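Notebook – bench manipulation, Grellen table
Aug 11, 2021

Picking up from the last entry, where I was grumbling about the policy ignoring half of its training data. It doesn't any more! I've had a very good couple of sessions and want to get it all down before I start changing things again.

Quick recap for anyone reading from the Villa group. We have 1,647 demonstrations in the Endora set, all teleoperated, all on tabletop objects, and until last week we fed them in as one big heap. The head view did nearly all the work. If you blanked the chest view during evaluation, the score hardly moved, which told us the network had learned to treat the second camera as wallpaper. A pity, given how much trouble it was to keep the two streams lined up in time.

So the idea for this round was view dropout by contact phase. Each demonstration is split into reach, close and lift, using the finger currents and not the video. During reach we leave both views alone. During close, we hide the head view in a share of the batches, so the network has to get something useful out of the chest camera at the moment when the hand tends to cover what it's grasping. During lift we go back to both. It's such a small change (one mask and a lookup table) that I nearly didn't bother writing it as its own branch.

Splitting by finger current was fiddlier than I'd hoped. The right hand has a nice clean step when the fingers meet something stiff, but with soft objects the current creeps up and there's no obvious point to call contact. I ended up using the slope over a short window plus a minimum hold. 96 demonstrations still came out with the phases in a silly order, lift before close and so on. I put those aside in a separate folder and trained without them. Would like to go back and look at them properly, as there may be a pattern.

The layout for these runs is the mixed one. I like it a lot as a test because the things on it want such different grasps. The white container has an arched black handle, so the fingers have to curl round something thin. The foam cube perched on the cups is the opposite problem, light and squashy and sitting on something that would go over if you breathed on it. Bottle and box are in there mostly as obstacles, though the bottle is a target in the second block.

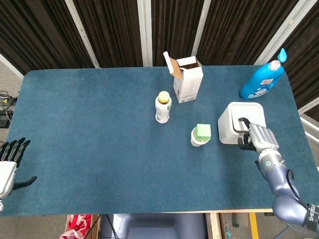
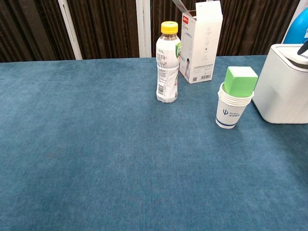
Mixed layout on the blue mat. Top: right hand on the container handle. Bottom: chest view, with the cube resting in the cups.

Handle first, as it's the one I was most excited about. From the head, once the fingers are curled round it, you lose a good part of the handle behind the hand. The old policy used to close early, more or less at the height where it last had a clear look. With the phase dropout it waits. You can see the hand settle, drift a touch, then close. I ran the old and new checkpoints back to back with the same starting poses and the difference is plain even without the numbers.

Now the numbers. 729 evaluation trials in total, spread over the handle, the cube and the bottle, old policy and new. 266 of those were on the handle alone. The new policy is ahead on all three targets, by the biggest margin on the handle and by the smallest on the bottle. The full table is in the shared results sheet under the Endora tab, so I won't copy it out here and get a digit wrong. Blanking the chest view now hurts the score badly. I was delighted to see that, odd as it is to be pleased about something getting worse.

The bottle result makes sense to me. It's tall, it stands clear of the hand for most of the reach, and the head view was already enough. I wouldn't expect a second camera to add much there and would be a bit suspicious if it had.

The cube is more interesting. Success went up, but the failures changed character. Before, most of them were misses, with the fingers closing on air just above or in front. Now most are nudges, where a finger brushes the rim of the cup on the way in and the cube shifts before the grip is made. So the aim is better and the approach is still clumsy. My guess is that the policy has no idea that the cup and the cube are separate things. All the cube demonstrations in the training set had it flat on the mat, except for a handful, so it has hardly seen one up on a support.

A few practical notes while I remember:

The mat is a help. The container stays put when the fingers touch it, where on the bare table it used to slide. It does mean our results are partly results about felt, and we should say so in the write-up.

Left hand was parked for the whole of the handle block. I'd forgotten that the park pose is in the state vector, and if you start from a slightly different one the right arm takes a slightly different path. I've fixed the park pose in the launch script now. Runs before the fix are flagged in the sheet and I haven't used them in the comparison.

Reset between trials is by hand and it's slow. I tried marking positions on the mat with chalk, which worked for a few trials and then smeared. Next time thread, stitched in flat.

Check the chest camera's exposure before each block. It was set to auto for the first few handle trials and the picture breathed every time the arm came in. Locked it, repeated those trials, deleted the earlier ones.

One thing I'm not sure about. The dropout share is a number I picked because it looked reasonable, and I've only tried the one value. With a much higher share the head view might go the way the chest view did, ignored during close because it's so often missing. A short sweep would settle that. It's about a night of training per value on the Famitz machine if nobody else has it booked, so three or four values is quite doable.

Also worth a go: dropping the chest view during reach, as the mirror of what we do now. I've no strong feeling about whether it would help. The reach looks good as it is, but it would make the method tidier to describe, and I'd like to know whether the gain comes from the phase labels or just from hiding things at random. That control (same amount of dropout, no phases) is the one a reviewer will ask for first, and I should have run it before getting so cheerful. It goes to the top of the list.

To do
– random dropout control, same share, same seeds
– sweep on the share during close
– collect more cube demonstrations with the cube up on something: cups, the box lid, a block
– look through the 96 odd ones and see where the phase split goes wrong
– stitch the position marks
– send the handle clips to the Villa people, they asked for them ahead of the September meeting

Checkpoints are on the shared drive under grellen, phase-drop, first and second. Use the second. The first has the park pose problem in it and I'm only keeping it for comparison.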